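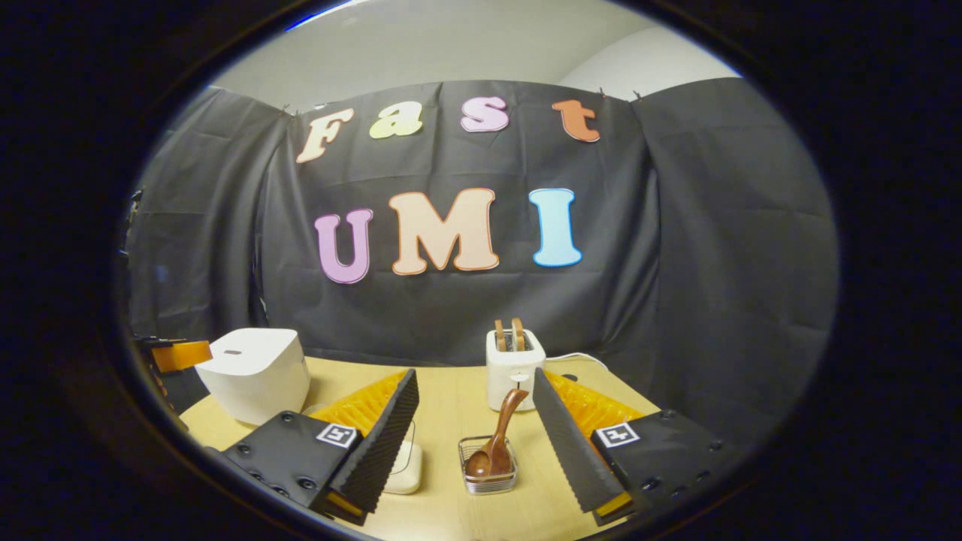

June, 8:40 am

Breakfast table setup, Brivholm corner. Second pass after yesterdays mess.

Toaster center back, two slices standing up in the slots. Rice cooker on the left, vent end toward the cloth. Liked it better on the right at first but then the cord crosses the toaster cord and both end up over the edge. Left it is.

Backdrop: gray cloth, clipped along the top, side panels angled in. Still sags between clips. Need more clips, Jandgate order has a pack of 20, not here yet. Creases going down all three panels. Tried steaming one spot on the right, no real change. Iron next time, BEFORE hanging.

Letters stay on the center panel. Pins only, no tape!! Tape pulled fuzz off the cloth last time and the M came down twice. If one drops put it back on the same pin holes.

Table: wiped with the Vorkidel spray, left streaks on the pale wood, wiped again with plain water. Ok now. Crumbs get under the toaster evry time, lift it, dont just wipe around it.

Bread: same 500 g loaf, use up to 3 days then toss. Older slices crack at the corners when you pull them out. Toast light, dark ones shed more.

Rice cooker lid, check it is fully down before leaving. Jia tag 177 goes on the bottom, not the side, somebody keeps moving it.

To do
- clips
- iron cloth
- shorter cord for toaster?
- second loaf in freezer, write the date on the bag

Stopped 11:15, lunch.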